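The Trial Period

Day one
Khoa Thái paid Wikeo 202 dollars for the home trial, which covered one arm, one kitchen and all the patience he could supply. It began with a good long look at his floor tiles. 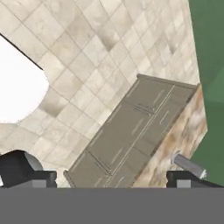
Day four
By now it had reached the stove. Khoa asked for supper and it went to the loaf.

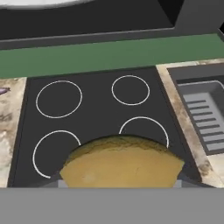
"It's considering," said Nermin Güneş from support, on her 16th call of the week. She had a lovely voice for bad news. Khoa said he could consider a loaf himself, for free.

Day five
The Pallport upgrade promised appliance confidence. The arm drew itself up to the microwave keypad like a man choosing a lottery number.
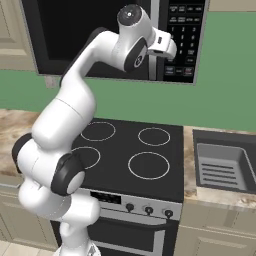
The survey
Would you recommend Wikeo to a neighbour? Khoa thought of Gert Le Roux next door, and his drum kit. He ticked yes.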